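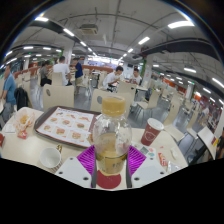
Table hoggers at Destutbridge services

urkeck_lad
30 September, 2018? No, September 30, 2018, the forum insists. Anyway. Twenty minutes at lunchtime looking for a seat, while one man with a laptop and a cold tea held a table for six. Should there be a time limit?

C_Pruitt
Yes. You eat, you go. It's a burger, not a tenancy.

ballau_bev
Disagree. I've driven 164 miles with two kids and if I want to sit over an empty cup till my knees work again, I will.

C_Pruitt
Kids are exempt. Laptops aren't.

boateng2517
How would you enforce it, Cletus? A whistle?

C_Pruitt
I'd settle for a polite sign.

ballau_bev
There was a polite sign in August. Someone put their coat on it.

urkeck_lad
My real gripe is people who bag a table before they've even queued. Half the seats are held by handbags and the ones with food are stood up eating chips off a bin lid.

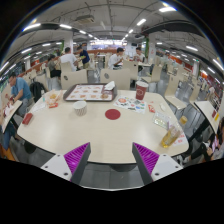

And then they come back with one coffee between four of them.

boateng2517
Guilty. I send my wife to sit while I queue. Works well – almost always get the window.

C_Pruitt
So it's you.

ballau_bev
Try the place on the Urkeck road. Plenty of seats. Mind you, I've tasted the food.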